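학교 행정 프로그램을 바꾸자는 이야기는 대개 기능 목록에서 시작한다. 작년에 우리 학교도 그랬다. Solach와 Curard 두 업체의 제안서를 받았는데, 한쪽은 모듈이 23개였고 다른 쪽은 그보다 조금 적었다. 회의에서는 많은 쪽이 당연히 낫다는 분위기였다.

나는 교무실에서 출결과 성적 입력을 맡고 있다. 내 생각은 다르다. 학교가 프로그램을 고를 때 먼저 봐야 할 것은 권한 설정과 자료 이관이다. 모듈 수는 그다음에 따져도 늦지 않다.

우리 학교 학생은 584명이다. 이 학생들의 보호자 연락처가 예전 프로그램에는 한 칸에 들어 있었고, 새 프로그램에서는 세 칸으로 나뉘어 있었다. 업체는 자동으로 옮겨진다고 했다. 옮겨지기는 했는데 전화번호 앞자리 0이 빠졌다. 3월 첫 주에 가정통신 문자가 나가지 않았고, 담임들이 반별로 번호를 다시 확인했다. 제안서에는 이런 내용이 한 줄도 없었다.

권한 문제도 비슷하다. 시간강사가 자기 수업 출결을 고치려면 담당 부장의 승인이 필요한데, 승인 화면은 관리자 계정에서만 열렸다. 결국 관리자 비밀번호를 여러 사람이 나눠 쓰게 됐다. 보안을 위해 만든 절차가 보안을 해친 셈이다. 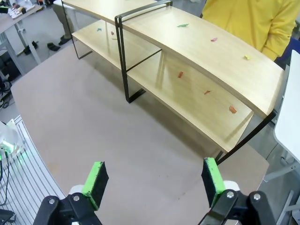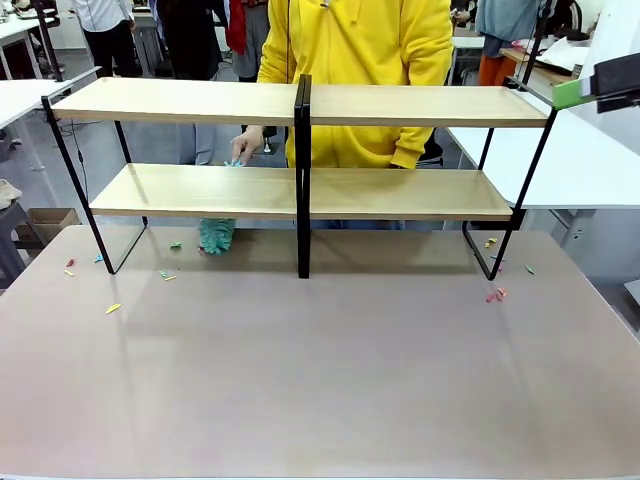 *검은 금속 프레임의 2단 목재 선반*

이웃 학교에서 전산을 담당하는 Anel Radebe 선생님은 계약 전에 시험 기간을 6주 두었다고 한다. 한 학년의 실제 자료를 복사해 넣고, 담임과 행정실 직원이 평소 하던 일을 그대로 해 보았다. 그 과정에서 급식비 환불 처리가 안 된다는 것을 알았고, 계약서에 수정 기한을 넣었다. 우리는 시연만 한 시간 보고 결정했다.

시험 기간을 두면 도입이 늦어진다는 반론이 있다. 맞는 말이다. 학기 시작에 맞추려면 일정이 빠듯하다. 그래도 학기 중에 문자가 안 나가고 성적표를 다시 뽑는 것보다는 한 학기 늦는 편이 낫다고 본다. 예전 프로그램이 불편하기는 해도 당장 멈추는 것은 아니었다.

비용을 보는 방식도 바꿔야 한다. 견적서에는 사용료만 적혀 있다. 교사 연수 시간, 자료를 손으로 고치는 시간, 학부모 문의 전화를 받는 시간은 빠져 있다. 이 시간을 전부 교직원이 메운다면 싼 프로그램이라고 부르기 어렵다.

다음에 업체를 만나면 나는 세 가지를 물을 생각이다. 우리 자료로 시험해 볼 수 있는가. 계정별 권한을 학교가 직접 바꿀 수 있는가. 계약이 끝날 때 자료를 어떤 형식으로 돌려받는가. 마지막 질문에 바로 답한 업체는 지금까지 한 곳도 없었다. 답을 문서로 받기 전에는 도장을 찍지 말자고 다음 교무회의에서 제안하려고 한다.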